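23/11/2025

Doing a thread on the table setup for the Sunday thing in Plerstead. A few people asked after the May one and I never wrote it up.

1/ It's drinks and something sweet for people who drop in between two and five. No hot food, no seating plan. The whole thing runs off one table.

2/ Budget was 200 for everything, food and drink included. I already had most of the dishes. Bottles were the biggest part of it, then ice, then the baking.

3/ In May I put everything in the middle of the table and there was no place to set a glass down. People ended up holding their plates the whole afternoon. So this time the stuff goes along the back and the middle stays clear.

4/ Order from left to right is bottles, tray, napkin, bowls. I tried it the other way on Friday and didn't like reaching over the ice to get to the bread.
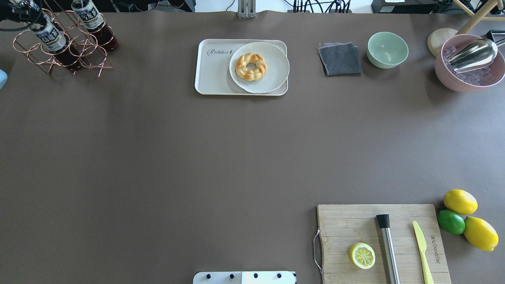
Bottle rack on the left, bread on the tray, ice on the right.

5/ The copper rack holds the bottles at a slant. I used to stand them up at the back and somebody's sleeve would catch one every time. Lying down they stay put. It takes up more room than you'd think, so measure first.

6/ Bread is the braided ring, glazed. I make it the night before and leave it whole until the first people show up. It goes on a round plate, and the plate goes on the Rabbit tray. The plate is a bit too big for its half and sticks out on the right. Doesn't bother me.

7/ Napkin is dark gray cloth, folded square. Paper ones blow around when the door is open. I wash these with the towels and don't iron them.

8/ Ice is in the big pink bowl with a steel scoop resting on top. Tongs were a pain in May, one cube at a time and a line behind you. The scoop does a glass in one go.

9/ The green bowl starts out empty. I'll put orange slices in it right before two so they don't dry out. If the oranges run out it can take bottle caps and other bits.

10/ Got the recipe for the glaze from an old Flutine booklet. I cut the sugar by a third and it still came out sweet. Brush it on twice - once out of the oven, once when it's cooled.

11/ Someone asked where I buy ice. Głowacki, the corner place on the Jaruvcombe road. They close early on Sundays so I go in the morning and keep the bags in the freezer.

12/ Still to do: slice the oranges, bring out the glasses, find the bread knife. Will post the glaze amounts tonight if I remember.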